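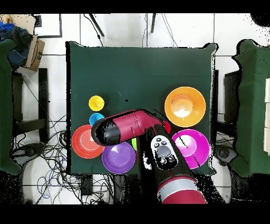

Der Abwasch ist die Hausarbeit, an der sich seit Jahrzehnten zeigt, was man einer Maschine zumuten kann. Die Spülmaschine war ein Erfolg, weil man ihr das Schwierigste abgenommen hat: Sie muss nichts greifen. Das Ein- und Ausräumen blieb beim Menschen, und genau daran arbeiten jetzt viele Labore. Wer einen Arm über ein paar bunte Kunststoffteller und Becher auf einem grünen Tuch schickt, hat sich die Aufgabe schon leicht gemacht. Jedes Teil hat eine kräftige Farbe, und nichts davon geht so leicht zu Bruch wie Porzellan. Trotzdem stößt der violette Teller an den rotorangen, und schon muss die Maschine entscheiden, wo der eine aufhört und der andere anfängt.

Ich habe neun Jahre lang Großküchen geplant und bin kein Gegner der Automatisierung. In der Kantine von Trordale haben wir ein Förderband für Tabletts eingebaut, das bis heute läuft. Es funktioniert, weil jedes Tablett gleich aussieht und an derselben Stelle ankommt. Zu Hause kommt nichts an derselben Stelle an. Da steht ein Glas in der Schüssel, darunter klebt ein Löffel, und im Becher ist noch ein Rest Kaffee.

Die Firma Zikora hat im April angekündigt, ihr Küchenhelfer werde bald in gewöhnlichen Wohnungen Geschirr wegräumen. Nana Gyamfi, die dort die Vorführungen leitet, sagte mir am Telefon, der Arm brauche für ein Gedeck aus vier Teilen zwei Minuten. Ich halte das für eine ehrliche Angabe. Sie bedeutet aber, dass man nach einem Abendessen mit Gästen fast eine halbe Stunde wartet, wenn 50 Teile auf dem Tisch stehen. Ein Kind schafft das schneller, wenn auch unter Protest.

Auf die Geschwindigkeit kommt es mir dabei gar nicht so sehr an. Eine Waschmaschine ist auch langsam, und niemand stört sich daran, denn man kann weggehen. Bei einem Greifarm kann man das vorerst nicht. Solange jemand danebenstehen muss, um einen verrutschten Teller wieder hinzulegen, ist keine Arbeit gespart.

Mein Kollege Joni Kettunen hält dagegen, in der Werkstatt sei das längst gelöst. Das stimmt für Schrauben und Gehäuse, die in passenden Schalen liegen. Schon beim Sortieren gemischter Rückläufer stehen auch in Novbridge wieder Menschen am Tisch.

Ich würde mir wünschen, dass die Hersteller zuerst an Krankenhäuser und Kantinen verkaufen, wo das Geschirr einheitlich ist und ohnehin Personal im Raum steht. Dort ließe sich ein Jahr lang zählen, wie oft jemand eingreifen muss. Diese Zahl möchte ich sehen, bevor ich mir so ein Gerät in die Küche stelle.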